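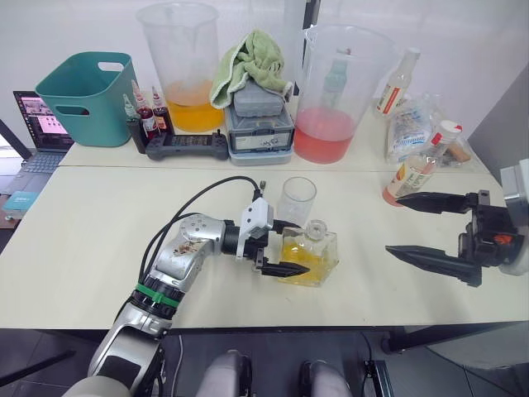 Open Day at Skendach Draws a Full House for Two-Armed Robot

12 November 2019

It isn't often that a crowd of grown-ups goes quiet over a glass bottle, but that is what happened at the Skendach workshop on Grollow Road, where the doors were opened to the public for an afternoon and neighbors, parents, students and a good many small children came in to see what goes on inside the long building behind the bus depot.

Most of them will have driven past it for years. The building used to belong to a furniture importer, and the old loading doors are still there, which turned out to be handy for letting people in and out without a crush at the front desk. By the middle of the afternoon the sign-in book had around 900 names in it, and the coffee had run out once and been replaced (with better coffee, several people said).

The main draw was the demonstration of a robot with two arms, which works at a plain table much like one you might have at home. The work it is being taught is small stuff, the kind we do with our hands all day and never think about. It picks up bottles and jars, holds them, and moves things between one side of the table and the other. Bottles of yellow liquid, pink liquid in a big clear measuring pitcher, little bottles with pointed tops, a folded towel and a teal basket all had their place on the tables, and the children in particular wanted to know what every single one of them was for.

Hendrik Botha, who has led the project from its first days, did most of the talking, and he is a man who clearly enjoys being asked things. He told visitors that people tend to expect the heavy lifting to be the difficult part, when a machine has been able to lift an engine block for longer than he has been alive. Getting two arms to share one small space politely is another matter.

"Think of two people trying to cook in a very narrow kitchen," he said, to a good deal of laughter from the couples in the room. "They both want the same drawer. That is our whole working week, really. We spend it teaching them to get along."

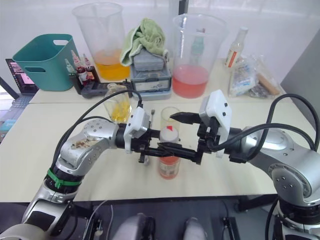 He went on to explain that small containers are a favorite of the team for exactly that reason. With a big box, each arm can keep to its own end, and there is plenty of room for error. With a cup or a jar, the fingers have to come in close together, and every move one arm makes has to leave space for the other. Glass adds its own worries. A grip that is fine for a plastic bottle may be too much or too little for the next thing along, and the team has made a habit of switching the objects so that the robot doesn't get too comfortable with any one of them.

Visitors were given plenty of time to ask questions, and they used it. One girl near the front asked whether the robot got tired, and was told that it did not but that the people did. An older gentleman who had worked as a pharmacist for most of his life wanted to know if it could handle a childproof cap, and added that if it could, he would take one home. Mr. Botha promised to put that on the list and wrote it down on the back of his hand, so we are inclined to believe him.

The gripper work is done together with Proltik, a small engineering firm from across the river, which had sent two of its people along with a tray of spare fingers that visitors could pick up and handle. These were popular. It is one thing to watch a gripper at work and quite another to feel the inside of the finger and find out for yourself how much of the job is done by a bit of texture in the right place.
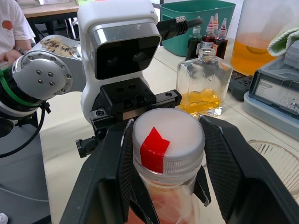
Getting a grip: a capped plastic bottle held between the two black fingers during the open day at Skendach.

Admission was free, but there was a donation box by the door for the Van der Merwe Library, which is hoping to replace the worn-out worktables in its children's room. The box took in $3,000 over the afternoon, a sum that left the library staff more than a little pleased. They have asked us to pass on their thanks to everybody who gave, including whoever put in the very large envelope of quarters.

Plans are already being made for another open day in June, when Mr. Botha hopes to have longer hours and some proper benches, so that the people at the back can see as well as the people in front. School groups that would like a quieter visit before then are welcome to write to the Skendach front office, and teachers should mention the ages of their students so that the talk can be pitched to suit. A blue child's mitten and a pair of reading glasses were left behind and can be picked up at the desk.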